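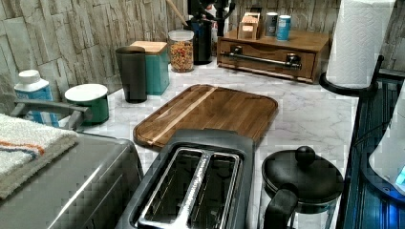

The counter as it stands. Toaster and French press up front, tea things over on the right.

Hi all,

Thanks for the replies to my post about giving the kitchen counter a proper going-over. I've read every one, some of them twice, and I want to answer the board question because that's the one I keep chewing on. I've left the earlier message in underneath a bit at a time so it makes sense to the people reading by digest.

On 23rd February, a list member in Vasbridge wrote:
> First thing I'd do is get that cutting board off the
> middle of the counter. You have a toaster in front of it
> and canisters behind it and you must be reaching over
> the lot every time you want a spoon. Stand it up against
> the wall when you're done with it. I've had mine upright
> for 17 years and it's as flat as the day I got it.
>
> Also, what do you put on it? I see a groove so I assume
> it gets meat and tomatoes.

Okay, so! I did try standing it up, for 4 days. It slid. Then it slid again, and the second time it took the lid off the cereal jar with it, and I was picking little colored bits out from behind the canisters all evening. I know there are racks for this (Dandosus makes one, my sister-in-law swears by it) but a rack is one more thing on a counter that already has too many things on it, and I'd be right back where I started.

The other reason is plain vanity. I like looking at it. I got it at the Amthorpe craft fair from the Dvořáček stall, and I picked through the whole stack to find the one with the light stripe.
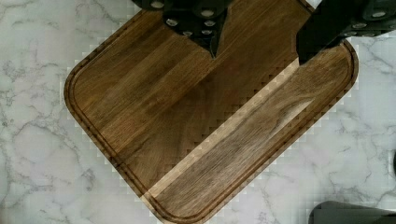

The pale strip on the board. Look for the little swirl in the grain.

As for what goes on it – bread and fruit, mostly, and a roast chicken when there's company. The groove does a good job with the chicken. I wash it by hand, dry it with a towel right away, and give it mineral oil when it starts to look thirsty. I couldn't tell you how often that is. I go by feel, and I oil both sides because I was told to once and never questioned it.

> And if you need the space, the canisters could go in a
> cupboard. Does anyone really need their cereal on show?

Ha! Well, yes, in my house we do. If it's in a cupboard it doesn't get eaten, and then I find it in the summer gone soft. The jar stays. The green canister and the teal one I could be talked out of, though they were only $19 for the two and I'm fond of the colors.

What I'm leaning toward is keeping everything tall along the backsplash, keeping the wooden drawer box in the back corner, and leaving the board in the middle as the one spot where I can set down a plate. That makes the toaster the problem. It's always in front of whatever I want to get at.

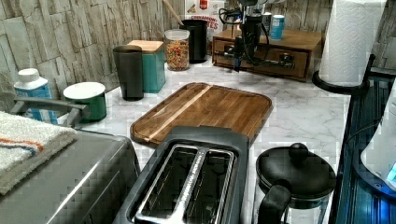
The back row again, with the cereal box in behind the utensil holder.

So my questions for the list. Where does your toaster live? Do you put it away after breakfast, or does it stay out all day? And has anyone put one of those wooden drawer boxes to good use? Mine has become a stand for cans and tea bags, and I'd love to hear what other people keep in theirs.

Someone asked off-list whether I'd thought about redoing the whole corner with shelves. I had a quote for that. It was $2,000 and I laughed and went and made coffee.

Will report back once I've moved the toaster, if I find anywhere to move it to.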